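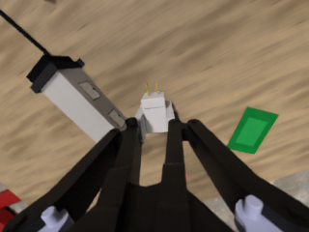 What happens to a bench operator's job when an arm takes over the picking?

Most of it moves upstream and downstream of the arm. The operator stops handling each part and starts preparing the trays, clearing faults and deciding which parts the arm should not be given at all.

At Flivenar, an electrical accessories packer in Walirberg, that shift has been under way since March. The site sorts plug adapters, power strips and small molded parts returned from retail, checks them and repacks them in sets. Six operators used to do the sorting by hand on two benches. One bench is now an automated cell, installed by the integrator Kramer and run from a scheduling package called Horkodel.

The cell was laid out in simulation before any hardware was ordered, and the simulation is still in daily use. New part types are loaded there first. Grasp points, approach angles and table positions are tested on the model, and a part is released to the floor only when an operator has signed the grasp sheet.

We use this site's cookies to remember your reading preferences. Accept all | Manage settings

The sign-off is new work. Bart Van Rooij, shift lead on the sorting line, spent eleven years at the bench and now spends most of his mornings at a screen. "I look at where the fingers close," he says. "The integrator picks the widest flat face. I know which faces have a seam that opens when you squeeze it."

His corrections are entered as grasp limits, stored per part number. Flivenar had 135 part numbers released by 28th June. Adapters with exposed prongs took longest, as the approach has to be set so that neither the fingers nor the neighboring parts load the pins.

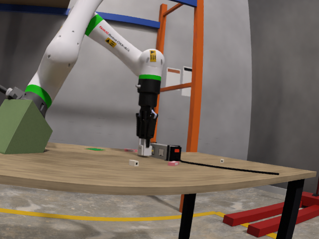 The cell in simulation: a CRX-5iA arm over the table, gripper closed on a white block.

Throughput is a less simple matter. In its best week the cell sorted 2878 parts, slightly under what the same bench produced by hand. It runs through breaks and into the evening, which closes part of the gap. Stoppages open it again. The usual causes are a cable lying across a pick position and parts that arrive touching each other.

Both are tray preparation faults, and tray preparation is done by people. Two operators per shift now load the table, space the parts and dress the cables. The task is lighter on the wrists than sorting. It is also more repetitive, and it is paced by the cell. Operators asked for a buffer so that a loader could step away without starving the arm, and Kramer added one in the second month.

Job grades took longer to settle. Signing a grasp sheet was at first treated as part of the bench grade. It now carries a technician supplement, paid after a short internal course on fault recovery and arm clearances. Four of the six have taken it. The other two chose to stay on the manual bench, which handles damaged returns and anything with a loose casing.

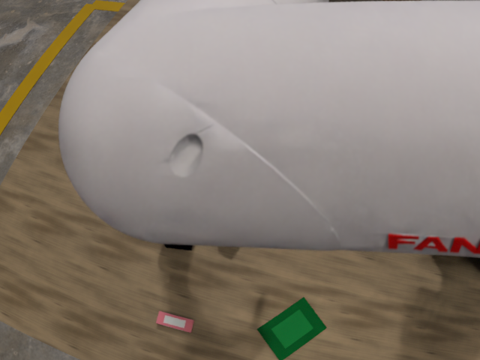 Clearances and the second cell

The course gives a full session to the space under the forearm. Trainees tend to watch the fingertips, while many of the early simulated collisions involved the arm casing passing low over parts elsewhere on the table. Van Rooij has them step through each move with the view set close to the surface and write down the lowest point.

A second cell is planned for the packing side, in some 700 square feet now used for carton storage. The operators will review that layout in the model before the order is placed. Their first request concerns the loading side of the table, which they want moved to face the aisle.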